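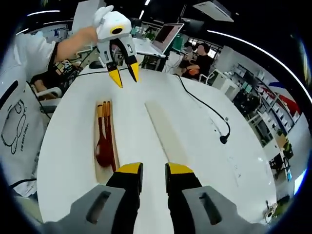
Alcides Pacheco écrit que ses baguettes en bois ont blanchi en quelques mois et demande s'il faut les jeter. Il les lave à la main, les range encore humides dans leur étui, ferme le couvercle et met le tout dans son sac. Le blanchiment vient sans doute de là. Du bois enfermé mouillé garde l'eau, gonfle un peu, puis sèche mal. On peut le rattraper dans la plupart des cas.

Laver les couverts en bois

Eau tiède, une goutte de liquide vaisselle, éponge côté doux. On frotte dans le sens du fil, on rince, on essuie tout de suite. Pas de trempage, même court, et pas de lave-vaisselle, y compris pour les modèles vendus comme résistants. Si la cuillère a gardé une odeur de soupe ou de curry, un peu de bicarbonate sur l'éponge humide suffit. On rince bien après.

Les bouts décoratifs (embouts rapportés, parties vernies, bagues collées) craignent plus que le reste. On les passe sous l'eau vite fait, sans les laisser tête en bas dans l'égouttoir où l'eau stagne au fond.

Sécher avant de ranger

Poser la cuillère et les baguettes à plat sur un torchon sec, sans qu'elles se touchent, et les retourner une fois. Compter une nuit. Ne pas les mettre sur un radiateur, le bois fend.

L'étui se lave aussi, et on l'oublie souvent. Ouvrir complètement, retirer le couvercle s'il se détache, laver les deux parties avec une petite brosse dans les angles. Une vieille brosse à dents fait l'affaire. Laisser le couvercle à côté de l'étui jusqu'au lendemain. Si l'intérieur sent le renfermé, un passage au vinaigre blanc dilué de moitié, puis rinçage.

Raviver un bois terne

Poncer très légèrement au grain 1000, à sec, seulement si la surface est rêche et qu'il n'y a pas de vernis. Sur du bois verni ou laqué, on ne ponce pas et on n'huile pas. Dépoussiérer avec un chiffon à peine humide, attendre que ce soit sec, puis appliquer un peu d'huile alimentaire pour planches à découper. J'utilise celle de chez Drascombe, le petit flacon, mais n'importe quelle huile minérale de qualité alimentaire convient. L'huile d'olive rancit. Laisser pénétrer 2 heures, essuyer l'excédent, attendre le lendemain avant de s'en servir.

Quand il faut remplacer

Une fente où l'ongle accroche, des taches noires qui reviennent après séchage, un embout qui bouge : on remplace. Un vernis qui s'écaille du côté qui va en bouche, pareil.

Pour le transport

Glisser dans l'étui un morceau d'essuie-tout plié si l'on doit ranger les couverts sans pouvoir les sécher. Le retirer en rentrant. Les pochettes en tissu Mollimitz sèchent plus vite qu'un étui rigide mais protègent moins les pointes. Au bureau je laisse l'étui entrouvert dans le tiroir l'après-midi.

Pour Alcides : essayez d'abord une nuit de séchage complet, puis l'huile si vos baguettes ne sont pas vernies. La couleur devrait remonter en partie dès la première couche.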